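Clurnetti Board Index > Off Topic > Kitchen Table

Thread: Reheating coffee, yes or no
Started by halfcaf_harriet

halfcaf_harriet
My husband and I have been married long enough that we've run out of large subjects, so this week we are fighting about the microwave. I make a pot at six. By nine I want another cup, and what's left in the pot is room temperature. I put it in the microwave for a minute and drink it. He says I might as well lick the driveway. He then makes himself a fresh cup, using beans that cost more than my shoes, and drinks half of it.

So who's right? I'm going to show him the answers only if they favor me.

mudlark61
He is. Reheated coffee tastes like an ashtray that somebody rinsed out. Make less coffee in the first place.

porchlight
Disagree with mudlark, and not for the first time. If it's been sitting on a hot plate for three hours, sure, that's tar. If the pot was off and the coffee just cooled down, a minute on medium power is fine. Full power is where people go wrong. You get a ring of lava on the outside and a cold middle.

mudlark61
"Fine" is carrying a lot of weight in that post.

Stovetop_Gary
Thermos. You pour it in at six, you pour it out at nine. My grandfather had this solved before any of you were born. I don't understand why this board needs a thread on it every November and then again every spring.

halfcaf_harriet
Gary, I own a thermos. It smells of soup. It has smelled of soup through two presidents.

Stovetop_Gary
Denture tablet, hot water, leave it overnight. You're welcome.

porchlight
Seconding the denture tablet, which pains me. Take the gasket out of the lid first, though. That's where the soup lives.

tinroof
I've gone the other way and stopped caring what temperature it is. I pour a cup, I get pulled away, I come back, I drink whatever I find. Iced coffee costs five bucks and people line up for it, and mine gets to nearly the same place by neglect. I do think the mug matters more than the microwave. Thick and round holds heat a lot better than those tall thin ones they give away at banks. This is the shape I'd recommend, if you can find one:
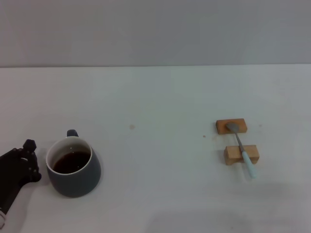
Dark gray, white inside, and not empty yet.

The white inside is the important part in my opinion. I had a mug that was black all the way down and I could never tell if there was an inch of coffee left or just the bottom of the mug. I tipped it back to check and was wrong in the expensive direction. Good shirt, too.

mudlark61
That's a nice mug. It doesn't change my position on microwaves.

corno_di_caffe
Long-time reader, first post in this section. I had a Corno, the heated mug base, and kept the thing on my desk for 109 days before the cord gave out. It did keep the coffee hot. It also kept cooking it, so by the bottom third I was drinking something you could seal a deck with. I went back to small cups. Four ounces at a time, more trips to the kitchen, and my knees complain, but every cup is a good one.

porchlight
Four ounces? That's a sample.

corno_di_caffe
I used to think so too. You get used to it.

Stovetop_Gary
You get used to anything. I got used to this board.

beanledger
Some numbers for those who like them. I've been keeping a notebook with a kitchen thermometer. I like mine at 140 and start to resent it below 120. Poured at 161 degrees into a preheated mug, it stays in my good zone well past the crossword. In a cold mug it barely makes it through the clues across. Preheating is free. Fill the mug with hot tap water while the coffee brews, dump it, pour. I have tried to get my household to do this and have been told to enjoy my notebook.

mudlark61
Now that is useful. Why wasn't this the first reply?

beanledger
I was taking a reading.

tinroof
Does a lid help? I've been putting a saucer on top when I remember.

beanledger
More than the preheating does, in my notebook anyway. Most of the heat goes off the top. A saucer works. So does a jar lid, a coaster, or in a pinch the mail.

halfcaf_harriet
Okay, update. I preheated the mug, put a saucer on it, and made a smaller pot. It was still warm when I got back from hanging the laundry and I didn't need the microwave. My husband has declared victory. I pointed out that nobody here told me to spend what he spends on beans, and he went out to look at the gutters.

mudlark61
What does he buy?

halfcaf_harriet
Something called Clivirel Reserve. The bag has a paragraph about fog.

mudlark61
I've had that. It's good. Sorry.

porchlight
For the record, I just microwaved a cup from this morning, medium power, one minute, stirred halfway. It was fine.

Stovetop_Gary
Moderator, 2,000 posts in this section and I'd guess half are this argument. Can we get it pinned?

Moderator note (Kitchen Table): Pinned April 27, 2023. Tea people, you have your own thread, please stop reporting this one.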